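Meeting notes, Purkine comedy channel — 2026-01-31

**Last month's uploads**

- The elevator sketch is the most watched of the batch. It picked up 167 comments, most of them asking for a second part.
- The parking lot prank did poorly. Agreed the setup runs too long before anything happens. It stays up, but with a new title.

**Release forms**

- Two people in the bus stop prank still haven't signed. The video stays private until they do — no blurred version this time.
- Forms to be printed before each shoot. 50 copies are enough for now.

**Subtitles**

- Lehner quoted 110 dollars per episode for English subtitles. Accepted for the sketches only. Pranks will go out with the automatic captions, checked by whoever edits.

**Joint episode with Trilledier**

- They want to film in August and split the ad income evenly. Agreed in principle.
- Their draft script has a fake job interview in it. We did one last year, so we will ask for a different opening.

**Music**

- The Dromico license covers shorts up to 30 seconds. The end credits song on the full episodes is not covered and has to be replaced.

**Next shoot**

- Lunch break sketch, kitchen set. Script to be locked one week before. 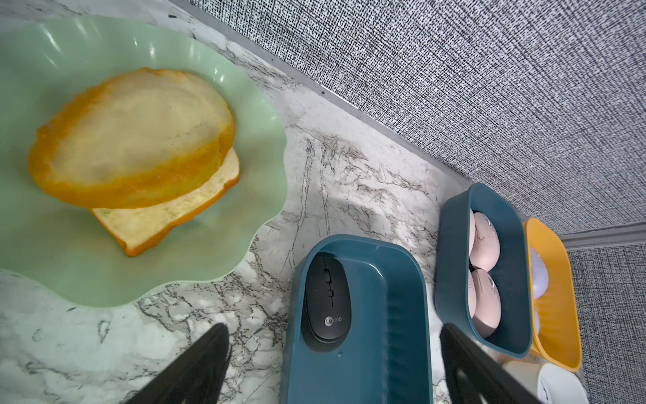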